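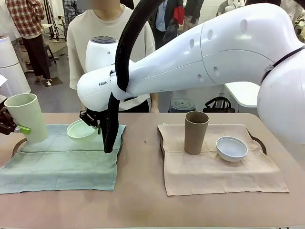 Cloth napkins should stay, according to one reader's comment received during the January review of the Handesstead dining room, even if they mean more laundry. The operator, Forkado, has accepted the point – paper napkins will be offered on request only.

The revised table settings take effect on 2025-02-08. Each place will be laid with a tray, a cloth napkin, a cup and a bowl or plate. Green and beige have been chosen as the two napkin colors, and pale green tableware will be used alongside lighter pieces.

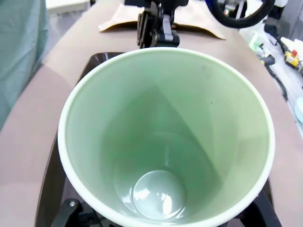

A pale green cup with an off-white rim.

The dining room seats 50 guests at one sitting. A total of 467 comments were received during the review, most of them concerning table space and the size of the trays. Under the new arrangement, trays will be supplied in 2 sizes, and guests may ask for either one at the counter. 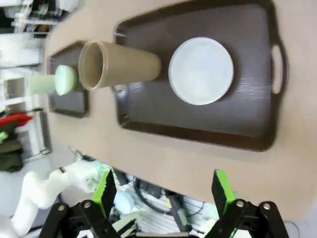
Dark brown trays, one large and one smaller, with a white plate, a beige cup and a green can or cup.

Guests are asked to leave cups and plates on the tray after meals and to place napkins in the bin by the door. Replacement tableware will be ordered through Dradent. The arrangement will be reviewed after 6 months, and comments may be left at the counter until then.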